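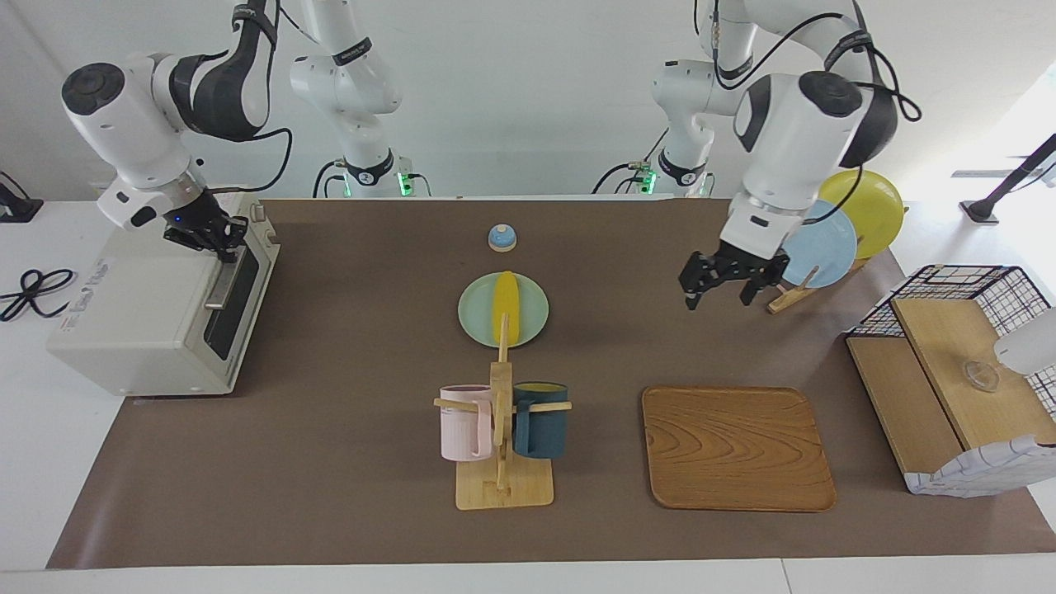 Small kitchen, no upper cabinets: rack or mug tree first?

pegboard_lou
Posted Friday, December 18, 2020
We moved into a rental in Jilterstead in September and there are no upper cabinets. Everything lives on one long surface: toaster oven, a wooden dish rack for the plates, a mug tree, a serving tray. I have 60 inches to work with. Does the mug tree go next to the rack or at the other end?

tinlid6
Next to the rack. You wash a mug, you hang it up, done. Keep the toaster oven at the far end and leave a few inches clear on every side of it.

oatbran
Disagree on the mug tree. Mugs on pegs collect dust and get knocked by elbows. I had the Fekuveo one with six pegs and chipped two mugs in a year. A shelf is better if you can put one up.

pegboard_lou
Can't drill, it's in the lease.
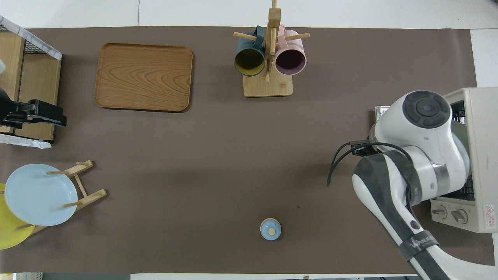 I only hang two mugs, a teal one and a pink one, so there's plenty of room between them. The plates stay upright in the rack, blue in front of yellow. It's the tray I'm least sure of. It takes up a lot of space lying flat.

tinlid6
Stand the tray on its long side against the wall, behind the toaster oven but not touching it. Or keep it flat and put the mug tree on it – then you can slide the whole thing out to wipe underneath.

oatbran
That second one is a good idea. I still say drop the tree.

marl_and_co
Is the dark mat worth having? I was looking at one from Ukia.

pegboard_lou
Yes. It shows crumbs but it wipes off fine. I'll try the mug tree on the tray this weekend.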